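Filed under: Home & Workshop > Moving and Small Spaces

Getting a Small Apartment Ready to Hand Back: Tips From My Own Move-Out

By Janelle Baluyot
Last updated 9/18/26

I moved out of my one-bedroom in Grustbridge in August, and I got every cent of my deposit back! I was so pleased that I wrote down what I did before I forgot it all. Most of this works just as well if you're getting a place ready for a showing, or if you simply can't stand the look of your walls anymore.

Nail holes

Pull the nail straight out with pliers. If the paint puffs up around the hole, press it flat with the back of a spoon before you fill anything. Use lightweight spackle and a plastic card (an old gift card is perfect) and scrape it off nearly flush. Let it dry fully, then go over it with a damp sponge instead of sandpaper. I love this trick – no dust on the carpet, and the edges blend right in.

Ask your landlord what paint was used before you touch anything up. Mine had a half-full can in the basement and was happy to share. Dab it on with a bit of sponge, because a brush leaves strokes that catch the light. Test a spot behind a door first. If the wall has faded, even the right can will show, and you may be better off painting from corner to corner.

Scuffs and baseboards

A melamine sponge takes off most shoe marks, but go gently on flat paint or you'll rub a shiny patch into it. I did that beside the closet and had to repaint. For baseboards, vacuum first with the brush attachment, then wipe with warm water and a drop of dish soap. An old sock over your hand gets into the groove along the top better than any cloth I own.

The oven

Take the racks out and soak them in the tub overnight on an old towel, with hot water and a scoop of dishwasher powder. In the morning the brown stuff wipes away with hardly any scrubbing. Paste of baking soda and water for the oven floor, left overnight too. Keep it off the heating element. And pull out the drawer underneath if you have one! I found 11 twist ties and a cookie cutter in mine.

Windows and tracks

Dry first, wet second. Run the vacuum crevice tool along the track, loosen what's left with a toothbrush, then wipe it with vinegar and water. Do the glass last. If a window drags, rub a plain white candle along the track and slide it back and forth a few times. Mine went from a two-hand job to one finger.

Sticky doors

Humid weather swells a wood door, so check the hinges before you plane anything. Open the door and lift it by the handle. If it moves, the screws are loose. When a screw just spins in its hole, take it out, pack the hole with toothpicks dipped in wood glue, snap them off level, and drive the screw back in once the glue has set.

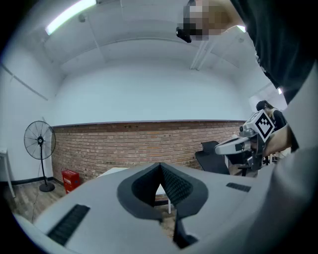 Keep a little jar for the screws while you work, and put each hinge back before you start on the next one so the door never hangs by a single plate. If it still rubs at the top corner, slip a piece of thin cardboard behind the bottom hinge. It sounds silly, but it tips the whole door just enough.

Grout and caulk

Grout pens are cheap and so satisfying. Clean the lines, let them dry for a day, and draw. Wipe the tile as you go. Old caulk has to come all the way off, though, since new caulk won't stick to it. Put masking tape on both sides of the joint, run the bead, smooth it with a wet finger, and peel the tape right away while it's soft.

What I spent

My whole supply run came to $87, and the caulk gun was the priciest thing in the bag. A cleaning service had quoted me more than $200, and that didn't cover the walls. Take photos of every room once you're finished, including inside the fridge and the closets, and email them to yourself so they carry a date. Then hand over the keys and go get some lunch.

Related tips
Packing a Kitchen in One Afternoon
How to Measure a Stairwell for a Sofa
Getting Cooking Smells Out of Curtains
Shelf Liners That Peel Off Cleanly
50 Small Fixes Under Ten Dollars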